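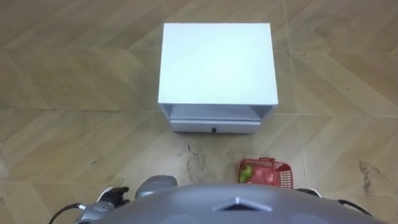 单抽屉小柜，抽屉正面中央为深色小拉手。

Leanne Mottram在Drinley负责板式家具的售后技术，过去的主要工作是整理返修单。她经手的最近一批共297张，均为卧室用小型柜类，其中102张的故障描述栏填的是“抽屉不顺”或意思相近的词。

“‘不顺’不是故障名称。”她说，“两侧滑轨不平行、面板下沉、底板鼓起，用户拉抽屉时的感觉差不多，处理方法却完全不同。”

她要求返修单先填三个数：抽屉口上沿的内宽、下沿的内宽，以及两条对角线之差。对角线之差偏大，说明柜体已经变成平行四边形，此时调滑轨没有意义，应先把背板松开，校正柜体后再固定。上下内宽不一致，多数情况是侧板外鼓，常见于没有中间横撑的结构。

谈到板材，Mottram不太愿意讨论品牌。她更关心螺钉孔。16毫米厚的刨花板侧板，滑轨螺钉可用的咬合深度有限，拆装两次以后握钉力明显下降。“很多人换一颗更长的螺钉，结果从外侧顶出来。正确的做法是扩孔、注胶、嵌木榫，等胶固化后重新打引孔。麻烦，但是能用。”

胶的选择上，她用普通白乳胶，固化时间按包装上的说明执行，冬季延长。她不建议用热熔胶填孔，理由是它在螺钉的持续侧向力下会蠕变。

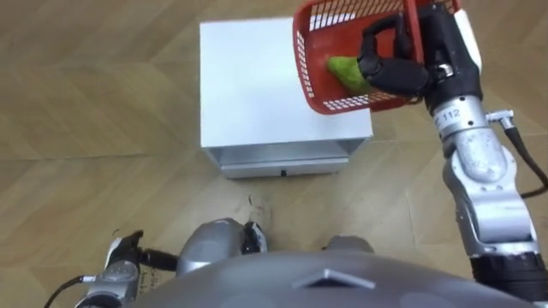
白色小柜与镂空红色塑料篮。

与她合作的Hsiu-ying Ng负责尺寸数据。两人从三月开始把纸质返修单录入表格，用的是Trendex的测量记录软件。Ng认为软件本身够用，问题出在测量条件上。

“柜子放在什么地面上，原来的单子里没有这一栏。”Ng说。小柜一般没有调平脚，四个落点只要有一个悬空，柜体受载后就会扭转。她现在的规定是先用塞尺检查四角，再量抽屉口；四角间隙超出允许值的，垫平后重测，两组数都保留。

湿度是另一项后补的内容。地板与柜体同时受潮时，膨胀量不一样，方向也不一样。Ng举了一户的例子：报修时抽屉卡滞，技师到场时已经恢复，记录上写的是“无故障”。隔了一个季度，同一户再次报修。她把这类单据单独归档，编码为“季节性”，不计入滑轨故障。

对于滑轨本身，两人的意见并不一致。Mottram倾向于统一换成侧装滚珠滑轨，备件只留一种规格。Ng反对，她指出侧装滚珠滑轨每侧需要的间隙比老式滚轮滑轨大还是小，要看具体型号，直接替换可能要改抽屉宽度。她手里的Yeoman旧款图纸上，间隙一项标注得很含糊，只能实测。

这个问题目前没有定论。Mottram的办法是先在Kidska系列上试用一种滑轨，该系列停产已超过15个月，库存配件不多，迟早要找替代件。

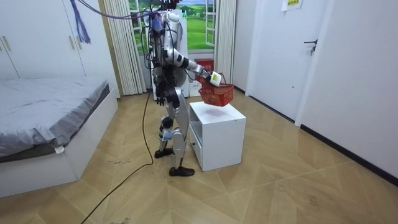
抽屉拉出时总向一侧偏，应该先检查什么？
先检查两条滑轨的前端是否等高、到柜体前沿的距离是否相同。把抽屉取下，用直角尺从柜体前沿量起，两侧读数不一致就松开前端螺钉调整，再装回试拉。仍然偏斜的，测量抽屉盒自身的对角线。

Mottram补充说，试拉时抽屉里要放重物，空抽屉测不出面板下沉。她用的是装满水的瓶子，沿后壁和前壁各放一次，分别记录面板与柜体之间的缝隙。表格里这两列的名称还没有统一，Ng写作“后载”和“前载”，返修单上仍沿用“里重”和“外重”。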